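In Defense of the Boring Repair

My neighbors in Valville think I'm cheap, and they're right, but cheap isn't the whole story. I like things that have been around a while. I like a toaster with a past. And I've come to believe that we throw out far too much stuff that has one small thing wrong with it, and that we do it mostly out of embarrassment.

Hear me out on the embarrassment part. When something breaks, you have two options. You can order a new one from your couch in the time it takes to eat a sandwich, and a stranger brings it and takes the old one away. Or you can call somebody, describe a noise over the phone ("it's sort of a whump, but wet"), stay home for a whole morning and let a person you've never met look behind your appliances. I know what's behind my appliances. I'd pay good money for it to stay private!

So we buy new. We tell ourselves it's about energy ratings, or that the old one "owed us nothing," a phrase my father used right before hauling something to the dump. He said it about a lawn mower that needed a spark plug. He said it about a couch.

Last February our washer quit draining. I did the couch thing first, I admit. I had a replacement in the cart at Hancombe, delivery included, for 460 dollars, and my thumb was right there over the button. Then I remembered there was a repair shop over on the east side, Kováčik, in a building I'd driven past maybe every day of my adult life without once going in. I called. A man picked up on the second ring and asked me when I'd last cleaned the filter.

Reader, I didn't know there was a filter.

I'm not telling you this to be cute. I'm a grown woman who has owned washing machines for most of my life, and I'd never been told, or I'd been told in a manual I put in a drawer. That's really my argument. We don't hate fixing things – we just don't know the first thing about what we own, and the companies that make it are perfectly happy to leave us that way. The manual for my phone is a folded slip of paper. The manual for my grandmother's sewing machine had drawings of every single part, with names, and a page on where to put the oil. 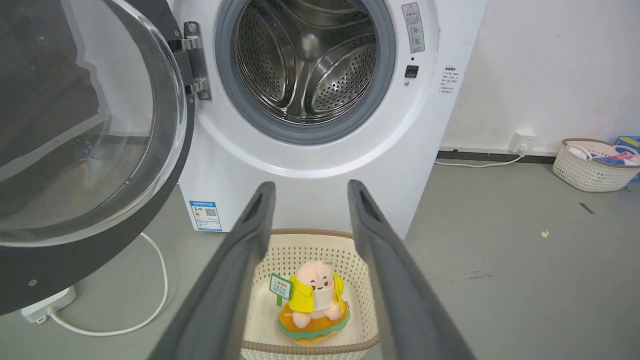
Rafia Tanoli wrote to me after I said some of this in a shorter piece, and she wasn't having it. You make it sound like people are lazy, she said, but I rent, and my landlord decides what gets fixed, and when I did have my own machine the repair quote came in higher than the price of a new one. What was I supposed to do, pay extra to feel good about myself?

Fair enough, and I've been chewing on that letter ever since. She's right that the math is often rotten. A part that ought to cost pocket change only comes glued to a bigger part, and the bigger part costs half the machine. Then there's the visit fee, and the second visit fee when the first part was the wrong one. If you've got kids and a pile of laundry up to your waist, you don't have two weeks to wait on a shipment so you can make a point.

But I'd push back a little (Rafia, I hope you're still reading). Some of that math is stacked on purpose. Someone made a choice to glue those parts together. Someone decided the panel should need a special screwdriver. Those decisions could go the other way, and they will if enough of us get annoying about it. Ask in the store how long they'll sell parts for the thing you're buying. I asked at Hancombe, and the salesman looked at me as if I'd asked after his mother's health. He did go and find out, though, I'll give him that. It took him ages and he came back with a no.

The town could help too. Over in Ollach they have a repair evening in the library basement, 4 long tables and some very patient people with soldering irons. I drove out there with a lamp. The lamp works now, and I learned what a cord switch looks like on the inside, and I had a piece of lemon cake with a man who was trying to save a radio. Valville spent 2000 dollars on new banners for Main Street this year. I like the banners fine. I'd swap every one of them for a table and a box of fuses.

And yes, sometimes the old thing is done for. I had a vacuum that smelled like a campfire and I let it go without a tear. I'm only asking for a pause before the button. Make one phone call, or take one look at the back of it with a flashlight, or dig out the manual if you've still got it.

As for the filter, I put down a towel, then every other towel, and got it open. Inside were a baby sock, a lot of gray fuzz, and a button off my good coat that I'd already replaced with one that doesn't match. I've sewn the right one back on. The spare's in a jar in the kitchen, if anybody needs a brown one with two holes.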